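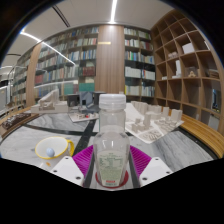
Leere Flasche, Becher und Stadtmodell auf der Marmorplatte des großen Tisches.

Der Tisch als Archiv

Im Büro Drotard werden Entwürfe seit jeher am Modell verhandelt. Wer die Räume betritt, wird zunächst an den großen Tisch gebeten, dessen grau-weiß geäderte Marmorfelder durch dunkle Streifen gegliedert sind. Dort stehen die Arbeiten verschiedener Jahre nebeneinander, Wettbewerbsbeiträge neben Studien, die über die erste Fassung nicht hinauskamen.

Gisela Hollmann, Leiterin der Modellsammlung, hält an dieser Ordnung fest. Insgesamt 396 Objekte sind verzeichnet, von denen jeweils nur wenige gezeigt werden. »Ein Modell im Karton ist ein Beleg«, sagt sie. »Auf dem Tisch wird darüber gesprochen, und dafür wurde es gebaut.« Die Auswahl wechselt mit den laufenden Vorhaben des Büros und wird im Dezember neu zusammengestellt.

Der Tisch bleibt dabei ein Arbeitstisch. Besprechungen dauern mitunter einen halben Tag, Flasche und Becher gehören deshalb ebenso dazu wie Pläne und Klebstoff. Für Flaschen liegt ein roter Untersetzer bereit, denn Marmor nimmt Wasserränder und Säuren übel. An den hölzernen Rändern wird nichts abgestellt. 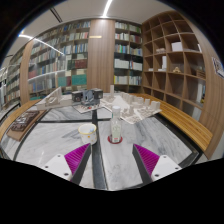 Weiß für die Stadt, Dunkel für das Haus

Die städtebaulichen Modelle sind überwiegend in Weiß gehalten. Blöcke und Zylinder geben Massen und Höhen wieder, auf Fenster und Fassaden wird verzichtet. Der Blick soll auf die Zwischenräume fallen, auf Höfe, Straßen und die Stellung eines Hochpunkts zu seiner Nachbarschaft. Bei der Studie Clumoretti lagen zwischen erster Skizze und Abgabe 572 Arbeitsstunden, ein beträchtlicher Teil davon entfiel auf den Zuschnitt der kleinen Baukörper.

Anders verhält es sich beim einzelnen Gebäude. Graue und schwarze Volumen heben den Entwurf von der hellen Grundplatte ab und lassen die Gliederung auch aus einiger Entfernung erkennen. Im Projekt Laizer wurde diese Trennung erstmals verbindlich festgelegt. Seither gilt sie für alle Abgaben des Hauses, Ausnahmen bedürfen der Zustimmung der Projektleitung.

Zur Pflege der Stücke besteht eine kurze Hausordnung. Modelle werden stets an der Grundplatte gefasst und zu zweit getragen. Staub wird mit einem weichen Pinsel entfernt, von oben nach unten und ohne Druck.
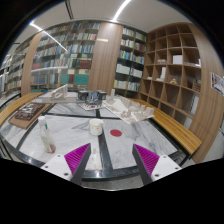 Lose gewordene Teile werden in beschrifteten Tüten beim jeweiligen Modell verwahrt und zweimal jährlich in der Werkstatt wieder angesetzt. Größere Schäden verzeichnet das Büro selten. Als aufwendig erwies sich zuletzt das Relief Talline, dessen Überarbeitung mit 528 Euro an Material zu Buche schlug. Künftig soll für Reliefs ein eigenes Regal mit niedrigen Fächern zur Verfügung stehen. Bis zu dessen Fertigstellung verbleiben sie am Tisch und können nach Anmeldung bei Frau Hollmann besichtigt werden.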